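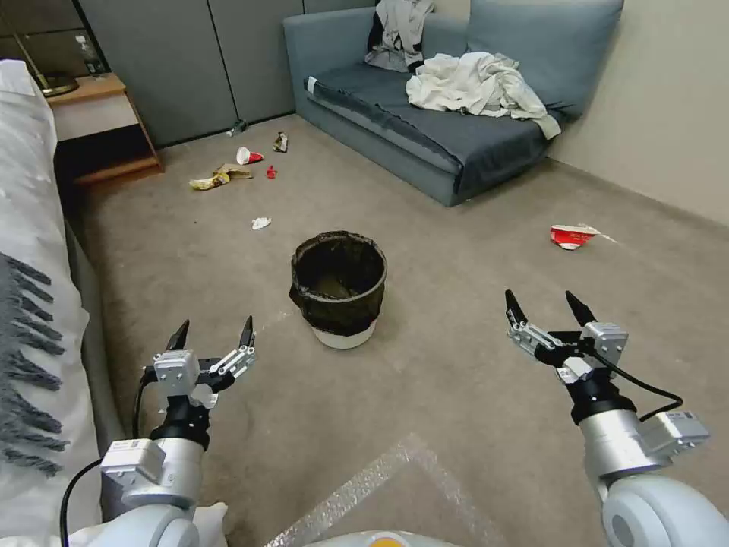
Figure 2. Two arms with parallel-jaw grippers in a carpeted bedroom.

3.2 Supply of banana fiber and farmer income

Fiber for the trial was bought from 18 growers in the Stirndale uplands, most of whom had until then left the cut stems in the field after harvest. The Somboon mill collected stems twice a week and paid by dry weight after stripping. Growers who dried the fiber themselves received a higher rate, but had to store it under cover, and five withdrew from this option when the rains began in June.

Skendex, which spins the fiber into a blended yarn, set a moisture limit for each delivery. About 26 percent of the first deliveries exceeded it. Rejected lots were not wasted; they were sold to Killisik for use in coarse matting at a lower price. The mill later added a second drying shed, and rejections fell over the following two harvests.

Income from fiber remained small beside that from fruit. Growers nevertheless reported that payment came at a time of year when other sales were low. Transport costs were met by the mill throughout the trial and are treated separately in Section 5.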